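8/4/23

Long one tonight, sorry to my own wrist. I finally went to the public session about the Rivaveck holding center, the one I've been going on about in here since March, and I'm too wound up to sleep so I may as well write it down while it's fresh.

First, the bus. I left work early and the 11 took forever, so I walked the last stretch up past the Deschamps warehouse and came in with my shirt stuck to my back. The hall was already packed. I got a folding chair behind a very tall man in a hat (he did take it off eventually, bless him) and a woman next to me shared her printed copy of the oversight report, which was kind because I'd left mine on the kitchen counter next to my lunch. So no report and no lunch either. Great start!

The report itself is what everybody was there for. It says the center held 1,794 people last year, and that 783 of them stayed past the legal limit without seeing a judge. I had read those numbers at home and they were bad enough on my laptop. Hearing them read out in a room, by a man with a flat voice and a glass of water, was a different thing. The security ministry had sent a spokesman, and he got up right after and said the figures were "taken out of their setting" and that all the long holds had been approved by the proper office. Then somebody in the back shouted, "Which office?" and he shuffled his papers and said he would provide that in writing. I wrote that down and underlined it. We'll see!

I should say I didn't hate the spokesman. He looked tired and I think he'd been handed the job that afternoon. But he kept using the same sentence, that the service "operates within the law at all times," and by the fourth time people were saying it along with him under their breath. Me too, a little. Not my proudest moment.

The lawyers' group, Ritus, spoke after the break. They've been going into Rivaveck when they're let in, and they said they were turned away on 3 visits this spring with no reason given. They want a register – a plain list of who is inside and when they came in – that families can check. Such a small thing to ask for. My aunt spent two whole days once going from desk to desk trying to learn where my cousin was being held, and that was years ago, under a different government, and here we are with the same desks. 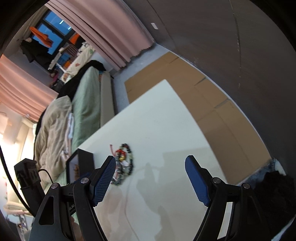 Who gets to look at the register if it ever exists?

Close family and a lawyer, under the draft Ritus passed out, and a judge could open it at any hour. The ministry would rather keep it inside the building and answer requests by letter. I asked the woman beside me how long a letter takes and she laughed out loud, so I guess that's my answer.

Anyway. After that came the open microphone, which went the way those things go. A man talked for ages about parking near the courthouse. A young guy, couldn't have been twenty, said he'd been held in the Flondanano annex over a mix-up with his name and let go in the middle of the night with no bus fare and a dead phone. He wasn't angry at all, he just told it, and then said thank you and sat down. The room went very quiet. I had meant to speak and I had my little card with my points on it, but after him I kept the card in my pocket. Everything on it sounded like a newspaper.

Maybe that was cowardly. I've gone back and forth on it the whole way home. I could send the points in as a written comment, they take those until the end of the month, and then at least I won't shake while I'm reading. I'll do it this weekend after the laundry and before I lose my nerve.

Got home past ten, ate cereal standing up. The late news gave the whole session less than a minute and most of that was the spokesman saying his sentence. They didn't use the numbers. They didn't use the kid either, though I'm sort of glad of that for his sake – he didn't look like he wanted to be on television.

I still have the woman's copy of the report, by the way. She pressed it on me when we were leaving and said she had it memorized anyhow. There are coffee rings on the cover and she's written "ask again" next to nearly every paragraph. I'm going to read it properly tomorrow, with a pen. Also need to call my aunt, and buy milk, the cereal took the last of it.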